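Notes from the Hirnus table

So the table finally made it up the stairs at Skamgate, and I have been grinning at it ever since. If you've been reading this newsletter for a while you'll remember that I started grumbling about the old one last June, when the middle sagged so badly that pens rolled into it and stayed there. I put up with it through the summer and fall (I'm stubborn, and I'd gotten used to writing on a slope), and then I gave in and went to look at what they had down at the Brzozowska yard.

I went in wanting something dark. I had a whole picture in my head, very serious, very library. And then there was this pale top leaning against the back wall behind a stack of doors and I just kept drifting over to it. It's 61 inches long, so it fits under the window with enough room left for the chair and the wastebasket, and I paid more than 753 dollars for it once the legs and the delivery were added in. That's a lot for me! I did walk around the block before I said yes.

The finish took me three tries on scrap before I touched the real thing. The first one went orange. The second was pretty but shiny, and I can't stand a shiny desk under a lamp. The third was the Irno matte oil that a couple of you wrote in about after the bookshelf issue, and I'm so glad I listened. Thin coats, an old T-shirt, wipe it back sooner than you think you should. I left it overnight between coats and slept with the window open, in January, which I don't recommend.

What I like best is the grain. The lines run off on a slant toward the right, and in one corner they spread out into wide soft bands, and then farther down they get so fine and close together that it looks combed. In soft light there's a little pink in it, and some gray too. I've lost more time than I'd like to admit to following one line with my finger when I was supposed to be answering your letters.

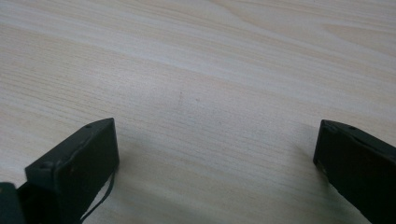 I'm trying hard not to be precious about it, though. It's a work table. There's already a small dark smudge near the middle and I've decided to leave it alone, at least until spring, and then maybe I'll go over it lightly with fine paper and another wipe of oil. Or maybe by then it'll have company and I won't care. My old table had a ring from every mug I ever owned and I was fonder of it for that.

The plan for now is to get the next pattern sheets cut and folded up here, and to move the sewing machine back to the other room for good. If anybody nearby wants the old table, it's free, the legs come off, and it would be fine for potting plants. You'll need your own truck. Write to me at the usual address, and tell me what you've been oiling, sanding or ruining lately!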